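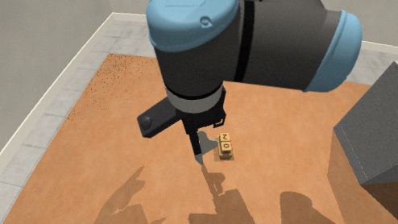 Skuvberg sim pack -- gallery

Quick look at the Skuvberg tabletop pack, the add-on for people who want to practice small-block pick and stack jobs in simulation before buying hardware. All renders, straight out of the viewer, no touch up. Been poking at it for 8 evenings on my own desktop. Full review in July if I get time. Opener is the close view, arm with the light blue caps, fingertip down next to the lettered blocks. Shadows are nice. Text on blocks so-so up close.

Stacking task, jaws open

Two blocks, the top one has a 4 on it. Stack is a bit off square, I like that, most packs hand you perfect piles. Orange beam at the back and the dark uprights come with the room preset -- you can swap presets but not move single pieces. Annoying.

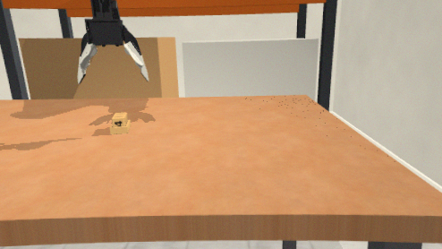

Single brick task

Toy style brick, two studs, on the big orange mat. Simplest task in the pack and the one to start with. Loads fast. Default run is 100 resets, you can push it to 500 but save your logs first, mine got overwriten. Sulastri Sitompul at Eltness wrote the task files and her notes are short but good, read them.
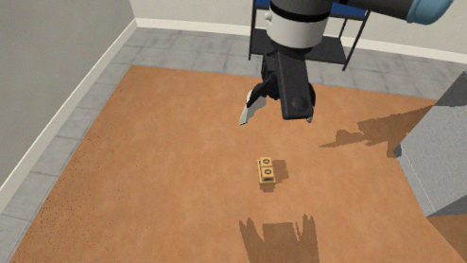 Open gripper over the brick, gray tile floor behind.

Numbered blocks, second arm skin

White segment up top on this one and light gray fingers. Block marked 1 sitting on a slightly wider one. Fingertips taper to dark points, so small changes in approach angle matter alot when you script it. Took me 35 tries to get a grasp setting I was happy with.

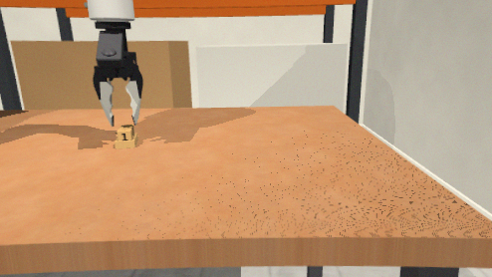 Speck texture on the tabletop is heavy toward the front right corner and there's no slider for it yet. Asked support, Nabila Krishnan wrote back same day, says it's on the list. Pack runs on one seat license, second seat is extra. Worth it for the tasks -- less so for the room presets.

Posted 01/05/2019, Retno Siregar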